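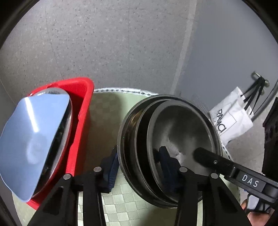 Okay, so the failure I want to talk through is the double grab. You ask for one pan, you get the whole nest. Have a look at where the finger pads are on the screen: one is against the outside of the big pan, the other is down inside the smallest one, and there are at least three rims in that stack. Close on that and you've got all the walls between your fingers! The gripper is perfectly happy. It feels metal, it feels resistance, it reports a good grasp. That report is what bit us in Trindport.

(Pause here, let people look. Then next slide.)

So, what happened. July, the Cinham kitchen line, a Friday. The arm was sorting cookware out of stacks and into bins, all day long, and it had got through 88 picks without anything I'd call a fault. On the next one it closed across the nest and lifted the lot. It got over the walkway side before the inner pans started to slide, and then two of them came down on the floor. Nobody was hurt. There was a person two steps away, though, and that's why I stopped calling it a "quality issue" in my write-up and moved it over to safety.

I'll own up to my part. I'd set the weight check myself, and I'd set it wide – wide enough that a heavy single pan and a light nest looked the same to it. I'd done that because the tighter setting kept stopping the line and people were (fairly) annoyed with me. So the check was on, the light was green, and it was checking pretty much nothing.

Ask the room: who has loosened a limit to get through a shift? Wait for hands. There are always hands.

Okay, the vision side. Shiny metal inside shiny metal is just mean. Rims reflect in other rims, you get bright patches on the base of the inner pan, and our Fokex depth unit kept merging two edges into one fat edge. One fat edge looks like one thick pan wall. So the planner picked a spot that would've been fine if the pan had been that thick. I spent more than 3 days blaming the planner and it was doing what it was told. Sorry, planner.

What we changed:

Rim count before closing. If the count is unsure, the arm backs off and asks for a person.

Short test lift, hold, weigh, and only then travel. It costs us 2 seconds a pick. I'll take it.

The route no longer crosses the walkway side with anything in the fingers.

Limits need a second sign-off. Mine too!

The Sugawara cell has the same setup and got the same changes, except for the route, which is still waiting on the new fencing. If somebody asks, say so.

Play the slow clip if there's time, skip it if we started late. Then questions, and leave the pan slide up while people talk.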